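Spent Monday going through the serving gear before the August lunches start. Posting what we're keeping, mostly so I can find it again later.

First job was trays. We had 16 and they didn't stack, because they came from four different places. Kept the 10 wooden ones with rounded corners and a raised rim. The rest are in a box by the door if anyone local wants them.

The wooden ones are from Jorkadberg. Warm colour, decent grain, and the rim is high enough that a plate won't slide off when you turn a corner. They need oil every couple of months. I use the Virkari one but any food-safe oil will do.

Plates next. I wanted something dark for the rice dishes and the pickles, so we're trying the round ones from Wekier. Rough surface, a bit like stone. White food looks great on them. Sauce is harder to see, so wipe the edge before it goes out.

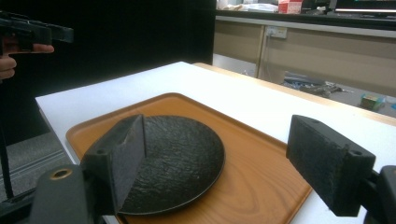
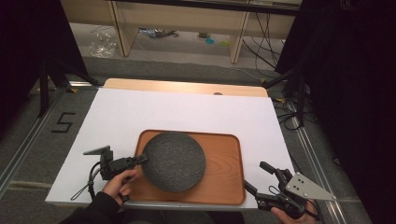 Dark round plate on the wooden tray, both times.

One plate per tray leaves a strip of bare wood on the right. I'm leaving that for cutlery and a folded napkin — no second dish, it gets too crowded.

Someone asked about washing. Plates go in the machine on the normal cycle. Trays never do. Warm cloth, dry straight away, stand them on their side overnight.

Also asked: are the plates heavy? A bit. I carry two trays at a time and wouldn't want to do three.

Still looking for small bowls in the same dark grey. Lūse has a set of 6 that might work but the colour looks browner online. If you've bought them, let me know what they're like in daylight.

Cups are tomorrow.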